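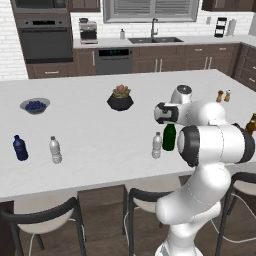
White island top with bottles standing on it.

Terkberg Countertop Sealer, 400 ml

Every sealer on the market says it stops stains forever. We sell this one and we don't believe that either. Terkberg is a wipe-on sealer for stone and concrete tops. The label promises "lifetime protection." Our tester, Geeta Rathore, got six months out of it before red wine started leaving a ring, so plan on two coats a year.

It does slow down oil and coffee. Lemon juice will still etch marble, whatever the leaflet claims. Skip it on quartz and laminate, where it just sits on top and smears.

Item no. 1181
Size: 400 ml, enough for around 6 square meters
Cure time: overnight, longer in a humid August
Smell: strong, open a window

The Talero spray costs less and goes on faster. Kuo-hua Hsieh tried both on the same slab and couldn't tell them apart after a month. Make of that what you like.

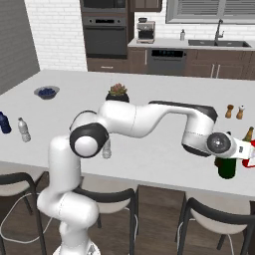
Can I put it over an old coat of a different brand?
Strip the old coat first, or the new one may peel in patches.

Opened bottles can't be returned.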